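Stutdale Library News
Jun 9, 2018

Evening study hours extended through October

The reading room on the second floor will stay open three extra hours on weeknights from now through the end of October. The change follows the spring survey, which drew replies from 80 cardholders. Most of them work during the day and said the old closing time left them almost no time to sit down with anything.

Evening hours apply to the reading room only. The children's floor, the map collection and the front desk will close at the usual time. If you need to pick up a hold in the evening, use the self-checkout station by the elevator. Fines and lost cards still have to be handled in person at the front desk.

The side door on Prondstead Street will be the only way in after the front desk closes. Bring your card. The reader beside the door has been replaced and older cards with the gray stripe will not work in it. Abena Nartey at the front desk can swap an old card for a new one at no charge, and your number stays the same.

Lighting

The most common complaint in the survey was the light. The ceiling fixtures in the reading room date from the last renovation and were placed for the old shelving, so several seats along the north wall sit in shadow after sunset. Replacing the fixtures is in next year's budget request. Until then we are relying on desk lamps.

Normand Marchand spent part of the spring trying out lamps and settled on a plain model with a heavy foot and a head that tilts. The library has bought 33 of them. A few seats have no outlet within reach, and those will be marked as daytime seats until the electrician has been in. Please don't run cords across the aisle.

Some readers asked for warmer bulbs and some asked for brighter ones. We chose a middle setting and will leave it there through the summer. If a lamp flickers or will not tilt, leave a note at the desk with the seat number and use another seat for the night.

Short books shelf

Khadija Lamrani has put together a shelf of short books for people who want to finish something in one or two sittings. It is just inside the reading room door, on the left. There are novellas, essays, a few plays and a good number of poetry collections, many of them small enough for a coat pocket. Nothing on the shelf can be reserved, and loans are for one week.

The shelf was paid for out of the Lévesque bequest, which set aside $2,000 for new reading material. A little of that is left. Suggestions can go in the box on the windowsill — title and author, please, and write clearly. 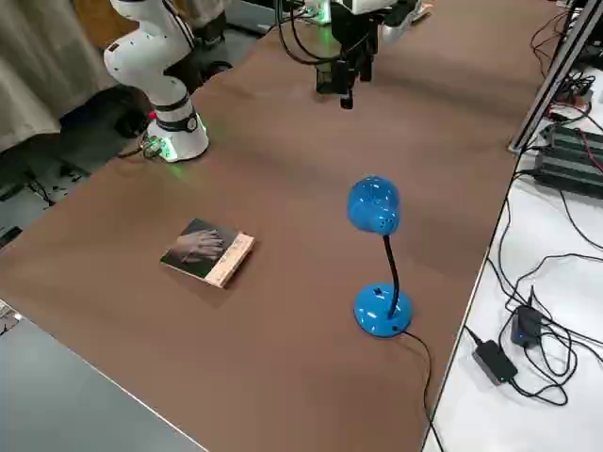 A blue desk lamp and a small book.

Other notes

The book sale has moved to the lower hall. Donations are accepted at the loading door in the mornings. We can't take encyclopedias, magazines or anything that has been stored in a damp basement.

Zachary Cloutier's evening talk on the Cluvov mill letters is full. A second session will be held in October, with sign-up at the front desk.

Darlene Dhillon is looking for two more readers for the home delivery route. You need a car and one free afternoon every other week. Leave your name and phone number at the front desk and she will call you back.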